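Call for participants: help us sort out how people sort blocks

20/04/2020 – by Heledd Ifans
3 min read

Do you like puzzles, tidy shelves and a good rummage through a bin of parts? Then please read on, we'd love to have you!

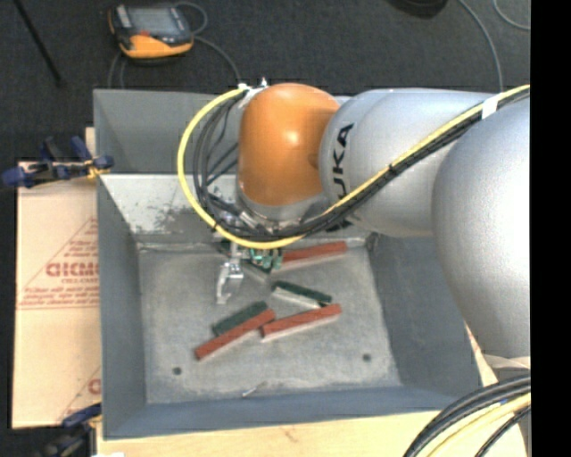
At Itden we're putting together a study on how people pick things out of a jumble. You get a bin of rectangular blocks, some with red tops and some with green, and a list of which ones to take out and in what order. Sounds easy, and the first few rounds are. Then the blocks start leaning on each other, and it becomes a lot more fun – I tried it myself and stayed an extra hour.

We're looking for 33 adults, and you don't need any experience with packing or warehouse work. We'd be especially happy to hear from left-handed people, as we have only a few signed up so far. You should be comfortable reaching into a deep bin while standing, and you need to be able to tell red from green.

Each person comes in for one session of two hours, with a break in the middle (Ladi Bako makes very good ginger cookies, and there will be plenty). You'll do 12 rounds, then talk with us about how you chose your next block. Did you go for the one on top? Did you plan ahead? We really want to hear it in your own words, so come ready to chat!

Sessions are planned for August at the Itden workshop, Room 2311. Wear closed shoes and leave rings and bracelets at home. Parking is free behind the building, and the bus stops right outside. We pay for your time and your travel, and you'll get the full amount even if you decide to stop early.

To sign up, call the front desk and ask for Garba Adebisi, or leave your name and a phone number with him in person. Tell him which hand you write with and whether mornings or afternoons suit you better. Bring a friend if you like – we can book you back to back.

12 shares
3 comments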